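Demonstration gathering (robot learning)

From the Gyamfi Reference to Automation

Demonstration gathering is the part of robot learning in which people carry out everyday tasks so that a machine may later be trained on the record of what they did. Each completed performance of a task is called a demonstration or, in older usage, an episode. A body of demonstrations prepared for training is called a set. The term does not cover the training itself, nor the testing of a trained robot, although both may take place in the same building.

Contents
1 Methods
2 Conduct of a session
3 Checking and rejection
4 Work with cloth
5 Working spaces
6 Criticism
7 See also

Methods

Three methods are in general use. In remote operation, a person drives a robot arm from a distance by means of a matching arm, a headset or a hand controller, and the movements of the robot are stored. In guided movement, sometimes called hand leading, the person takes hold of the arm and moves it through the task. In the third method no robot arm is needed. The person holds a gripper of the same general form as the one the robot will carry, with a camera fixed to it, and does the work directly.

The hand-held method became common because it is quick to teach and easy to move between rooms. Its chief weakness is that a person can reach places and hold postures that a given arm cannot, so that part of the record may be of no use to the machine for which it was intended. The Utcombe handbook advises that operators keep their wrists within the range of the arm in question, and provides a practice sheet for this purpose.

Tasks needing two hands are recorded with a pair of grippers, one in each hand. The two records must then be matched in time. A small error in matching, which would pass without notice in a one-handed task, can make a two-handed record misleading, particularly where an object is passed from one gripper to the other.

Conduct of a session

Practice differs between sites. Under the Gisen procedure, a session is divided into 6 blocks, with a rest between blocks, and the task is read aloud to the operator at the start of each. The operator returns the objects to a fresh arrangement after every demonstration. Arrangements are varied on purpose, as a learning system shown only one arrangement tends to fail when it meets another.

Speed is a matter of some disagreement. Early instructions asked operators to move slowly. Later ones, including the Gisen procedure in its October revision, ask for a steady and natural pace, and warn against pauses in mid-air, which a trained system may copy.

Objects not connected with the task may be left within view or cleared away, according to the purpose of the set. Sets meant for use in homes usually allow a certain amount of clutter.

Checking and rejection

Every demonstration is reviewed before it enters a set. At Fleralen the review is made by 2 readers working apart, and a demonstration on which they differ is passed to a third. The usual grounds for rejection are:

Loss of position, where the path of the gripper cannot be recovered from the camera view
Task left unfinished, or finished in a manner not allowed by the instructions
Operator's free hand used to help
Record begun late or stopped early

The Fleralen scheme lists 19 grounds in all, of which 7 concern the state of the equipment. Rejected demonstrations are kept for a fixed period and are sometimes used to train systems that recognise mistakes.

Work with cloth

Cloth is regarded as one of the harder materials. A rigid object can be described by its place and the direction in which it faces, but a cloth may lie in a very large number of ways, and seldom lies in the same way twice. Sets dealing with cloth therefore tend to be larger than sets dealing with boxes or bottles. 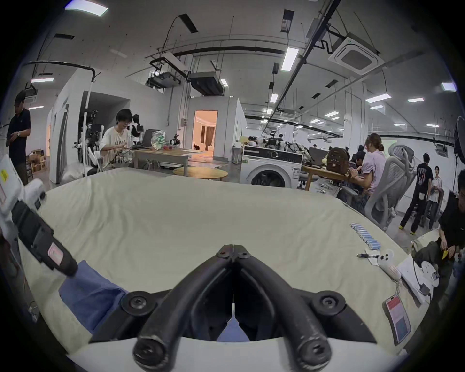 Two hand-held grippers above a sheet-covered platform on which a crumpled blue cloth lies.

Plain cloth in a single colour is preferred for first sets, as its edges are easier to follow against a pale surface. Patterned cloth and clothing are brought in afterwards.

Working spaces

Sets may be gathered in private homes, in rooms built to resemble them, or in open workshops where household furniture is placed among laboratory equipment. Open workshops allow several groups to work at once and bring a variety of backgrounds into the record. They also raise questions of consent, as other staff may be recorded in passing. The Utcombe handbook requires a notice at each entrance.

Criticism

Objections have been made on grounds of cost, of the repetitive nature of the work, and of the narrow range of people who carry it out. A set gathered wholly by trained operators may show little of the way in which an ordinary household handles the same objects.

See also

Gripper (hand-held)
Remote operation
Set (robot learning)
Utcombe handbook

This page was last edited on Tuesday, January 2, 2024.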